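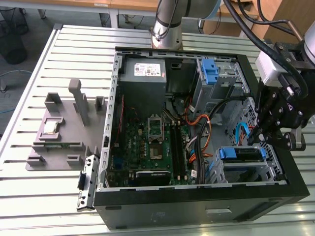
Samah Zerouali
11 July 2022

Getting to know the inside of a desktop, session 3: sockets, memory slots and drive caddies

Welcome back, everyone, and a special hello to those of you who are joining from the Prelton group (you'll find we go slowly, so please don't worry about the two sessions you missed). Today we stay with the same sort of machine, a tower lying on its side with the panel off, and we get acquainted with the parts that come out most easily. Bring the small tray for your parts, a Phillips screwdriver, and your wrist strap. If your strap is one of the old Fahmy ones with the loose clip, swap it at the front desk before you sit down.

Before anything else, unplug the power cord and hold the power button in for a few seconds. Then clip the strap to bare metal on the case. I know I say this every time! I learned on a machine with a 110 volt supply that I was quite sure was unplugged, and I have been a bit of a nag ever since.

Take a moment just to look. The power supply is the gray box with the label, and all the colored wires come from it. Follow one bundle with your finger, without tugging, until you find where it ends. On most hard drives of this age you'll meet two connections: a wide power plug and a narrower data plug. The thin flat data cables are SATA cables, and in our machines they are often blue, like a good many other things in there.

Now for the processor socket. With the processor out, the metal retention frame stands up on its hinge, and what you see underneath is the contact area. Please keep fingers, sleeves and screwdrivers away from it. The contacts are tiny and they don't bend back nicely. The processor itself goes in its place on the tray, with the metal top facing up - never on the table, where it gets swept along with the screws.

The memory slots are friendlier. Press the small latches outward and the module lifts up enough to take it by its edges.

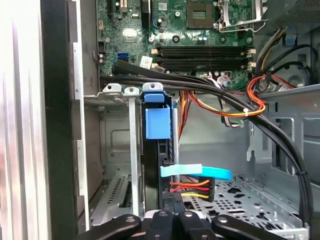 Do I have to take the drive out of its caddy to unplug it?
You can leave it in. Pull the power plug and the data plug straight back by their plastic ends, and the caddy and drive can then come out together.

One thing that catches people out is the order. Plugs first, then the caddy. If you begin with the caddy, the cables come along with it, and you end up holding everything in one hand and wishing for a third. Squeeze or lift the blue plastic (it depends on the case, so try gently), and slide the drive toward you. A little stiffness is normal.

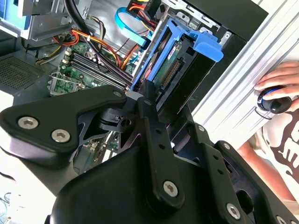
Putting it all back

Start with the drive, then its two plugs, then the memory. A memory module has a notch that isn't quite in the middle, so it only fits one way around. Press evenly on both ends until the latches close. The processor goes last, and it needs no force at all. Match the little triangle on its corner to the mark on the socket, set it down, lower the frame and bring the lever home.

Cables deserve some patience too. They'll spring up over the side of the case if you let them,

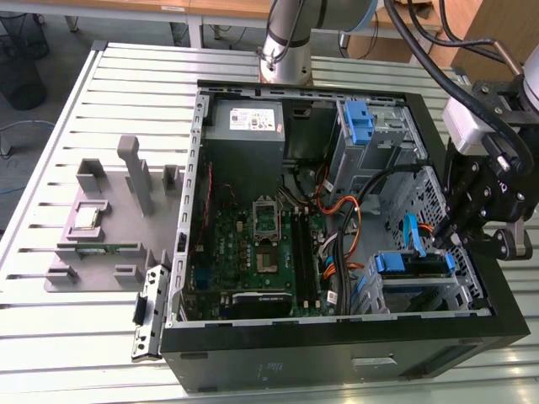

so tuck them down into the gap between the board and the drive bays, well clear of any fan, and only then try the side panel. For next time, please read pages 11 to 20 in the Sillitz booklet.

Comments

Ashwin Bangera: The bit about plugs before caddy saved me. I'd been doing it backward at home.

Ghizlane Bouzid: Is the booklet the same one we had in January?

Samah Zerouali: Same one, Ghizlane, with a new cover.

Zhuoran Du: My module clicked on one side only. Took it out, turned it around, fine now. Thank you!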